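Breakfast Table Project - progress report to the Akotton Fund
August 22, 2022

Hello Maureen, and thank you for the extra week, I needed it!
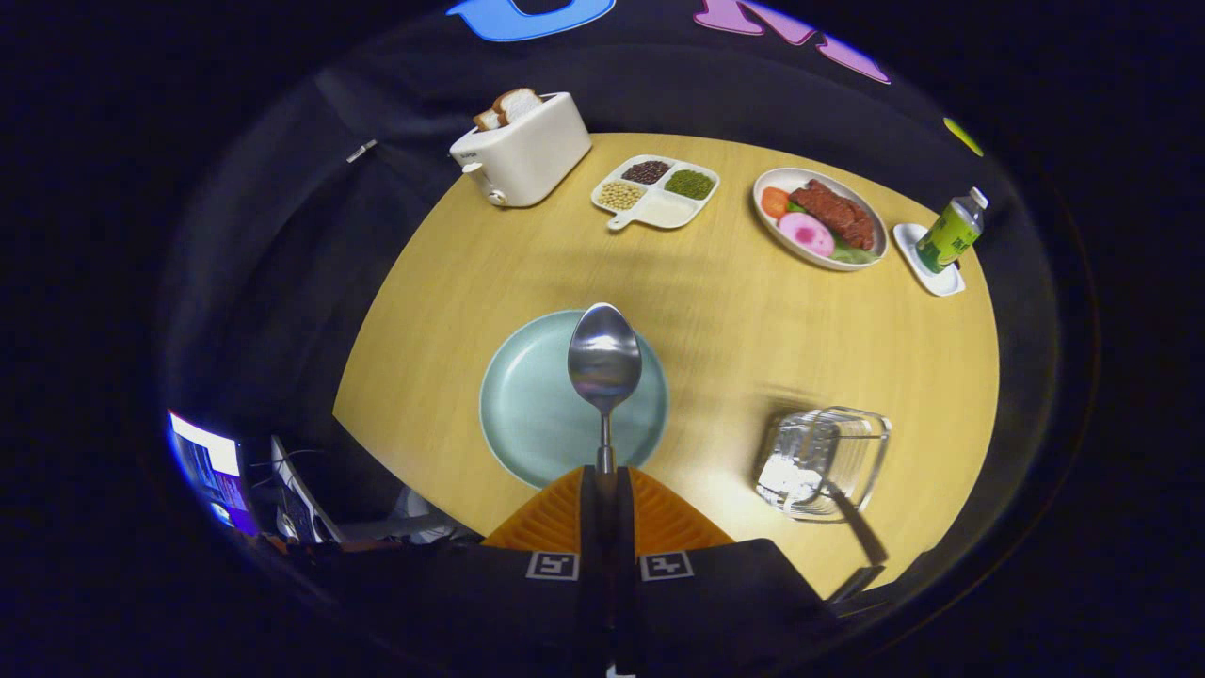
So, the grant. You gave us 600 pounds back in June to turn the back half of the Cheetham room into somewhere people can practise laying a table, making a simple breakfast and eating it together, and I'm glad to say we're properly up and running. Most of the people who come have been ill or in hospital and have got out of the way of doing for themselves, so the whole idea was to make it feel like a kitchen at home and not a clinic.

The big spend was the table. I went back and forth on this (Dorothy Whiteley will tell you how many times I rang her) and in the end we went for a round one in wood, with a light honey-coloured top. The old rectangular one always ended up with someone stuck at the far end. Round the new one people chat more, and they pass things without being asked. It came from Kidura and the delivery was included, which I hadn't expected.

Then the toaster. It's a small white one that takes two slices, nothing fancy, with a knob and a lever on the side. Toast has been the runaway favourite. We did have a bigger toaster on loan from Drundum but people found it confusing and kept asking which slot went with which button, so back it went.

The crockery is a bit of a mixture, as we bought some and were given some. I'm fond of the pale minty blue plate, and it's handy too, as a few of our regulars find white on white hard to see. I'd like more in that colour if there's anything left over. The cutlery is plain stainless steel and we've had no complaints, though Sachiko Miyazaki, our occupational therapist, would like a few spoons with thicker handles. I've put those on the list below.

One thing I didn't plan for was how useful the white divided tray would be. It has four rounded sections and a little handle, and Sachiko uses it for sorting and spooning practice with dried beans - red-brown ones, green mung beans and soybeans. It's fiddly work but people get quite absorbed in it, and it has cost us next to nothing.

Numbers, as you asked. We've had 57 people through so far and 136 visits between them. I was hoping for a few more, but we lost 2 sessions when the boiler was being looked at. Audrey-Anne Girard has the sign-in sheets if you want to see them.

What's still to do:
Spoons with thicker handles
More coloured plates
A second tray, so two people can sort at once
A proper shelf for the toaster when it's put away

I have the receipts in a folder and will post copies this week. Do come and have some toast with us if you're over this way, mornings are best.

All the best,
Jade Fairclough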